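Andell tests grippers on laundry folding

10 March 2024

Andell has started comparing two robot grippers on one of the harder jobs in automation, folding clothes. The trial sets the company's current metal-fingered gripper against a soft-tipped model from Tavden. Each will make 500 folding attempts on the same set of shirts.

Both grippers are mounted on the same arm and run the same control software, so that differences in the results can be traced to the fingers. A fold counts as failed if the cloth slips, bunches up or has to be straightened by hand.

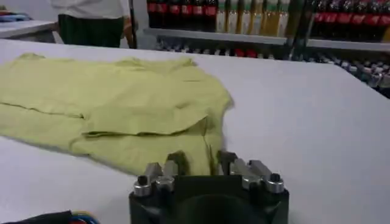

Metal gripper fingers at the lower edge of a partly folded garment during the trials. Photo: Andell

"Picking up the cloth is the easy part to measure," said Tapio Hirvonen, who leads the tests. "We also want to know how often the fingers take two layers when they should take one."

Early runs with the metal fingers took around 28 seconds per fold. Andell has not released times for the Tavden model. A wrist camera records every attempt, and the recordings will be shared with Oyewole, a software firm working on the controller.

The tests run until May. Andell plans to buy 10 units of whichever gripper does better for its Endier sorting line.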